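Hi all! I'm Tin-yau Chu and I run the open day at Wonedstead in May. We need 39 people to come and have a go at teaching robots with our hand-held grippers (the ones with the yellow tips).
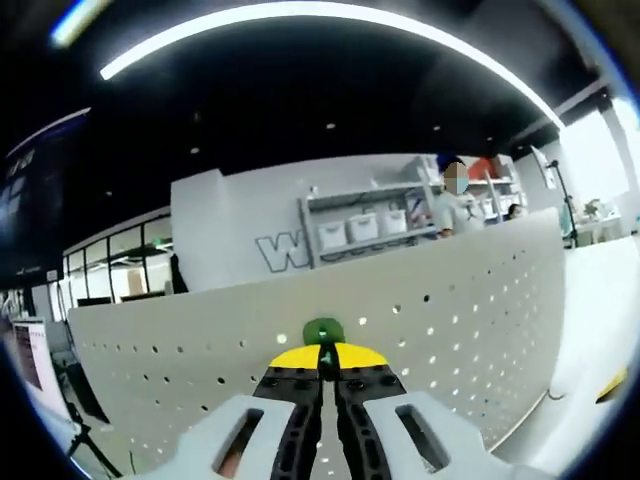 Last updated: May, 4 pm

No experience needed! You pick up little green pegs and hooks and put them on a white pegboard, first alone and then next to a partner, and you can stop for a snack whenever you like. I get weirdly competitive about it, so be warned.

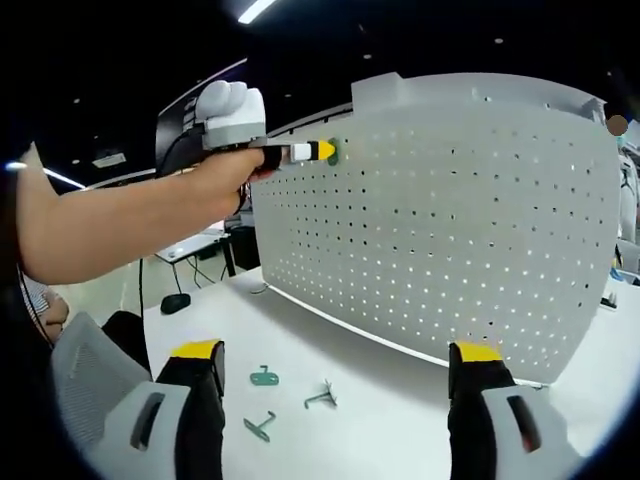
We'll also have the Kinix demo going in the next room, and you're welcome to wander over between turns. Sessions run 4 hours. To sign up, come by room 1413 or call extension 700 and ask for me.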